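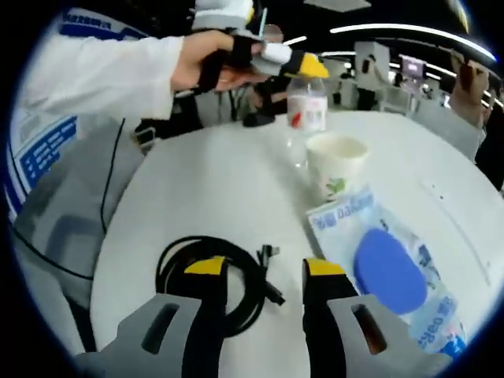
Kullby Round Table, White

Item no. 2509
Brand: Kullby
Sold by: Trasico

The Kullby is a plain round table with a white top. It is made for break areas, trade show stands and meeting corners, where people put things down, pick them up again and move on. A water bottle, a paper cup, a coiled cable and a packaged sponge all fit on it with white tabletop still showing between them.

The round shape lets people reach in from any side. There are no corners to walk into, so it works well in a narrow booth or next to a display stand.

Details

Shape: round
Top color: white
Use: indoor only
Assembly: 2 people, 11 minutes
Warranty: 2 years

Care

Wipe the top with a damp sponge and mild dish soap, then dry with a soft cloth. Coffee and marker should be cleaned off the same day. Do not use scouring powder or the rough side of a kitchen sponge. Put a coaster under hot mugs.

Goes with

Brisard stacking chair, white or gray
Mikuš cable tray, clips under the top
Trasico table cover, round

Cups, bottles and other tabletop items are not included.

Ordering

The table ships flat in one carton. We have 308 in the warehouse and the next delivery is due in October. Event rental is available for orders of two or more tables. Replacement feet and screws can be ordered separately under the same item number.

For rental prices and bulk orders, write to Zuzana Kolář in the Trasico sales office. Please include the item number and the delivery address.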